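Bend, Balance, Breathe: A Night With the Flodville Circus

The first thing you hear at the old Mekau feed warehouse is the slap of bare feet on wood. By seven in the evening the whole floor is moving. Two women are stacked in a shoulder stand, a man in striped socks is walking on his hands toward the coffee urn, and up near the rafters somebody is hanging by one knee and eating an orange.

Welcome to Ellalo, the small circus company that has turned Flodville into a place people drive to on purpose. Their new show, Weerasinghe, opens in March, and I got to spend a full evening watching them put it together. I could have stayed all week!

There are 22 performers in this one, the biggest cast the company has had, and most of them do more than one job. The trapeze flyer plays accordion. The strongman sews. The contortion trio, who open the second half folded up inside three steamer trunks, also built the trunks, and they'll happily show you the hinges if you ask (I asked).
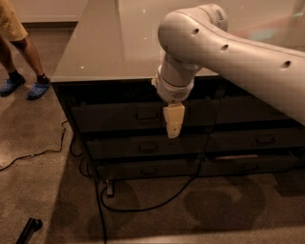 You can't fake a slow backbend, one of the trio told me between run-throughs. Fast is easy because the crowd never gets a good look. Slow means your shoulders are burning and your face has to stay perfectly calm, and that's the part she practices in front of the mirror every morning.

It shows. The trunk number lasts just under six minutes and has almost no music in it, only a low drum and the creak of leather. I caught myself holding my breath when the third lid opened and a single foot came up, toes first, and waved.

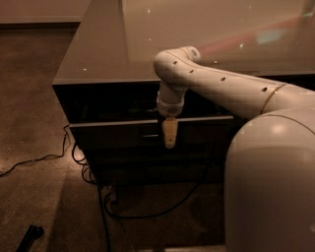
A Show Built for a Small Room

The warehouse seats 152, on benches that run right up to the ring, and everything in Weerasinghe is made for that distance. The clown work is quiet and close. The rope act starts in the aisle. When the tumblers come through on their long diagonal - a wild, whooping string of flips that had me laughing out loud - you feel the boards jump under your shoes.

The story is loose: a traveling show loses its way in a storm and has to perform for the one town on the map that has never seen a circus. Some scenes are still being moved around, and the night I was there they tried the storm in two different spots. I liked it early. The cast seemed split.
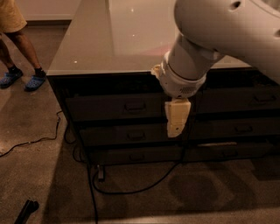

Put it last and people go home with wet hair, the rope artist argued, hanging upside down at the time, and she won at least four nods from the mat.

They ran it again her way, thunder sheet and all, and then it was ten o'clock and the hand-walker was still going, back past the coffee urn and out the side door into the parking lot.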